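How to Sort a Chopstick Drawer

If your chopsticks have been rolling around loose for as long as mine had, set aside a quiet half hour and a cup of tea, and bring every last one of them out to the counter.

Lay them down in pairs, matching by length and color first – the thickness you can check with your fingers afterwards. Wash anything dusty and let it dry overnight.

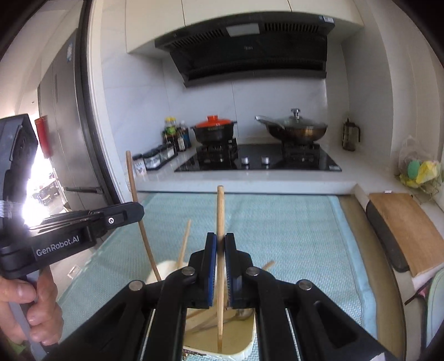 Choosing a container comes next, and you really needn't buy anything fancy. A cream-colored one with rounded corners does very nicely, with the narrow ends of the chopsticks pointing down and the longer ones left to lean out over the side. I do love a woven mat underneath, too, in a soft aqua if you can find it!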